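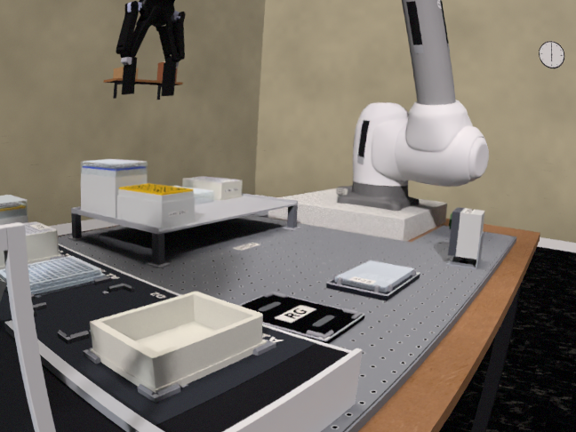 October 14, 2021

Murnska cell, day 9 of the dry runs. Ieuan Morris in at eight, me at half past, arm already going.

Plate moves done before lunch: 53. Two stalls, both at the hand-over to the reader, both cleared by pressing the button we were told we'd never need. Skilell say it's a timeout and have sent a new settings file. Will load it once they've gone home and can't ring to ask how it went.

Staffing, as it keeps coming up at tea. The plan Meredith sent round in February had the cell "freeing 21 hours a week of bench time". So far Bleddyn Gethin's freed hours have gone on peeling lids, topping up tips and writing the list of things that have to be in place before anyone presses start. He used to do 200 plates a week by hand and complain about his thumb. Thumb is much better. He now complains about Ivik, the scheduler, which won't let him swap two jobs without a password he hasn't got.

He did spot the bad batch on Monday by eye, though. The arm would have carried it through very neatly.

To do:
- password for Bleddyn (ask again)
- late shift rota: who gets the alarm calls, and are they paid for them
- relabel the spare holders
- Ieuan to show me the restart properly, slower this time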